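Packing bench tips for small food producers

Notes from the Gristton unit, updated 2023-05-03 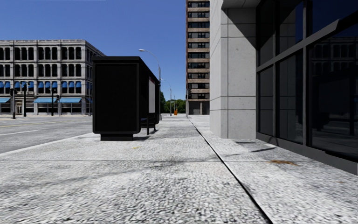 Taping and sealing

Wipe flour or sugar dust off the carton flaps before you tape them. Tape won't hold on a dusty board. Run it 50 mm past each edge and press it down with the flat of your hand.

Keep spare rolls indoors. Ours went brittle in the lean-to last September and we threw out 12 of them.

Jars

Stand jars upright with a divider between each one. If the carton rattles when you tilt it, add paper at the top – not at the sides, where it slips down.

Labels

Stick the batch label on the short end so it can be read on a stacked pallet. Write the batch number on the packing sheet before you start the next run.

Knives

Blades go in the tin by the door. Never leave one on the bench.

Faisal Warraich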